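Bricolage et maison > Meubles > Entretien

Nettoyer et protéger un grand plateau blanc sans l'abîmer

Shahnaz Sultana
Posté en décembre, 2 réponses

Bonjour à toutes et à tous,

Je me permets de vous écrire parce que je tourne en rond depuis l'automne. Nous avons repris avec ma sœur un petit atelier de reliure à Nurkness, et la grande table de travail est arrivée avec les murs, si je puis dire. Le plateau est blanc, mat, très agréable pour plier et encoller parce qu'on voit tout de suite la moindre poussière. Seulement voilà, on voit aussi tout le reste ! Il y a des traces grises qui reviennent, un léger voile près du bord où l'on s'appuie, et deux ou trois gouttes de colle vinylique que je n'ose pas gratter.

J'ai essayé l'eau tiède avec du savon noir (bien, mais ça laisse un film), puis le vinaigre blanc dilué (pas de film, mais une odeur tenace et pas de grand changement sur les traces). Une cliente m'a conseillé la gomme magique, une autre m'a suppliée de ne surtout pas y toucher.

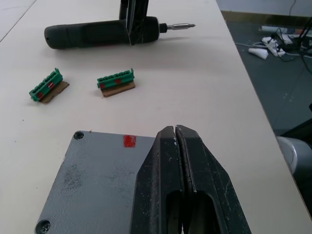
Le plateau blanc, côté bord.

Mes questions, donc : comment enlever le gris sans rendre la surface brillante par endroits, et faut-il ensuite protéger le plateau avec une cire, un vernis, ou rien du tout ? J'ai un budget d'environ 40 euros, pas davantage, car nous venons de payer la presse. Je ne connais pas la matière exacte. L'ancien propriétaire parlait d'un plateau « Emora », ce qui ne me dit rien.

Merci d'avance pour votre patience, et bonnes fêtes à ceux qui les préparent déjà.

Mizanur Sivakumar
Réponse retenue par l'auteure de la discussion

Bonjour Shahnaz, et bienvenue parmi nous ! Votre message m'a rappelé mes débuts, quand je couvrais ma table de papier kraft de peur de la salir (et que je passais ensuite mes soirées à décoller le kraft).

Commencez par la colle, c'est le plus facile. Posez dessus un chiffon bien humide et chaud, laissez un quart d'heure, puis poussez doucement avec une spatule en plastique ou une vieille carte de fidélité. La vinylique blanchit, ramollit et se laisse soulever. Si elle résiste, on recommence, on ne force pas.

Pour les traces grises, prenez une microfibre à peine humide et une pointe de bicarbonate délayé en crème très liquide. Faites un essai dans un coin, sans appuyer, regardez une fois sec en lumière rasante, et si l'aspect reste le même qu'à côté, continuez par petites surfaces.

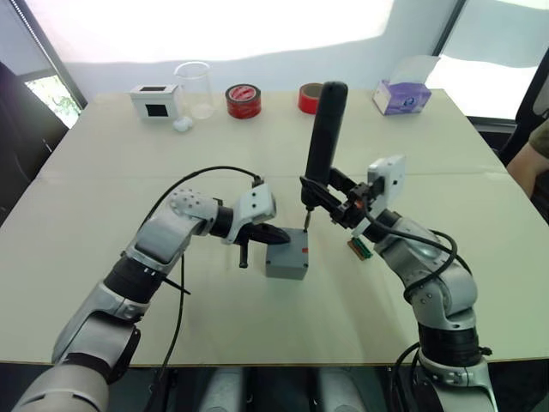 Rincez deux fois, à l'eau claire, en changeant de chiffon entre les deux. Le film dont vous parlez vient presque toujours du savon noir mal rincé, et c'est lui qui retient ensuite la poussière. Je mets une demi-cuillère à café par litre, pas plus, et je sèche aussitôt avec un torchon de coton.

Quant à la gomme magique, vos deux clientes ont un peu raison chacune : elle marche, mais c'est un abrasif très fin, et sur du mat elle finit par lustrer. Gardez-la pour un trait de stylo vraiment rebelle.
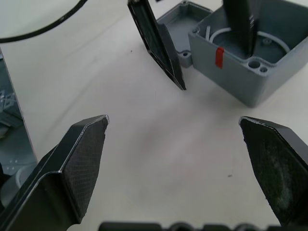 Pour la protection, je ne mettrais ni cire ni vernis. La cire se retrouverait sur vos papiers et la colle n'y prendrait plus. Achetez plutôt un tapis de coupe pour la zone où vous travaillez au cutter. J'ai le mien de chez Vimemitz depuis longtemps, il a un peu gondolé près du radiateur mais il se remet à plat sous une pile de dictionnaires. Vous resterez dans votre budget, et il vous restera peut-être de quoi acheter de bons chiffons.

Donnez-nous des nouvelles, cela me ferait plaisir de savoir comment avance l'atelier.

Haque61

alcool ménager et basta. chez moi ça enlève tout, même le feutre. par contre ouvrez la fenêtre, et testez dans un coin si c'est peint

Shahnaz Sultana

Merci Mizanur, quelle gentillesse de m'avoir tout détaillé ! La colle est partie au deuxième passage du chiffon chaud. Je fais le bicarbonate demain matin avant l'ouverture, et je laisse l'alcool de côté pour le moment (merci quand même, Haque61).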